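Give them the real pan

My sister-in-law keeps a toy kitchen in the corner of her front room in Brovbridge. Three children have been through it and a fourth is about to start. Last January she asked me to help her clear it out, and I spent most of a wet morning on the floor with a bin bag, deciding what was worth keeping. I have had opinions about toy kitchens ever since, and I would like to set them down.

The set was a Ganeta, bought second-hand, and like most sets it came with far too much. There were plastic peas and a plastic roast chicken in two halves. There was a plastic saucepan so light that it fell over if you put a spoon in it. The saucepan had split down one side and somebody had mended it with tape. Under all this, at the bottom of the crate, was an old milk pan that had belonged to the children's grandmother. It had a dent in it and no lid. Every one of the children, my sister-in-law said, had gone for that pan first.

I was not surprised. A plastic saucepan is a picture of a saucepan. It has the outline and none of the rest. A metal one has weight in the hand, and it makes a noise when you set it down, and the noise is different on a table and on a carpet. If you stir dried beans in it they rattle. A child of two can tell all this in about the time it takes to pick the thing up.

So my first point is a simple one. For anything a child is meant to hold, pour from or stir in, buy the real article in a small size. Small pans are easy to come by. Kong's, the hardware shop on our high street, has a shelf of them meant for melting butter or boiling one egg, and they cost no more than a boxed toy set. They go in the dishwasher with everything else. When the children have finished with them they can go into the kitchen drawer and be used for another 25 years.

My second point may look like the opposite of the first. Some things ought to be toys. Nobody sensible gives a three-year-old a working oven, and an old one with the flex cut off is too heavy and has sharp corners behind it. What a child wants from an oven or a microwave is a door. The door has to open and shut, there should be a space behind it, and it helps a great deal if you can see in. Given those things, plastic does very well, and it can be any colour the maker likes.

The trouble starts when a toy tries to do more than that. The Stalloneck cooker my own two were given had a bell, a light, a voice that said the dinner was ready and a recording of something frying. The batteries lasted a fortnight. For that fortnight the children pressed the buttons and listened, and I can't say that I saw them cook anything. When the batteries went flat I left them flat. After that they made the frying noise themselves, and dinner was ready when they decided it was ready, sometimes after one stir and sometimes not until bedtime.

So the arrangement I have come round to is a mixed one, with toy appliances and real pots on the same table. I used to think this would look wrong, and that a set ought to match. It doesn't look wrong to me any longer. A small steel pot and a pale teal microwave with an orange handle get on perfectly well, and the difference between them is a useful one. One is for pretending with and the other is for handling. 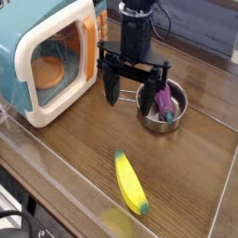

Hoi-yan Kan disagrees with me on nearly all of this. A real pan, she says, is the adults' idea of a good toy. Children in a flat with thin walls and a neighbour on nights need things that can be dropped at six in the morning, and plastic can be dropped. She also thinks I make too much of weight. Her son cooked for a whole winter in a shoebox lid, and a lid weighs nothing and looks like nothing, and he was as serious about it as any child with a steel pot. If the pretending is strong enough, she says, the material hardly comes into it, and parents should stop spending money on proving otherwise.

I think she is right about the neighbour. A folded towel on the table takes care of some of the noise, but it won't do much for a pan that goes over the edge, and there are homes where plastic is simply the considerate choice. On the shoebox lid I would say that it supports my side as much as hers. A lid is a real thing. It has a rim, it holds what you put in it, and it bends if you lean on it. It was never made to look like a pan, and the boy could make it into whatever he liked. What I object to is the moulded thing with the burner marks printed on and the fried egg already stuck to the bottom, where all the deciding has been done at the factory.

She is right about money too. I have seen a wooden play kitchen advertised at 766 pounds, with a marble-effect worktop and brass taps, and I can't believe that any child asked for the taps. That sort of kitchen is furniture for the parents. It is too handsome to spill anything on, and spilling is a good part of the work. A low table will do the same job – a sturdy one, with a surface you don't mind having scratched.

There is also the matter of how much to put out. The crate in Brovbridge held more than 100 pieces when we tipped it on to the rug, and most of them had only ever been used for tipping on to the rug. We kept 7. The milk pan stayed, of course, and a wooden spoon, two tin plates, a colander, a jug and a cloth. The rest went to the charity shop, apart from the taped saucepan, which went in the bin.

My sister-in-law worried that the children would complain. The middle one did ask after the chicken. She was told it had been eaten, and she went and fetched the colander and filled it with clothes pegs. They were potatoes, she said, and they would need a long time.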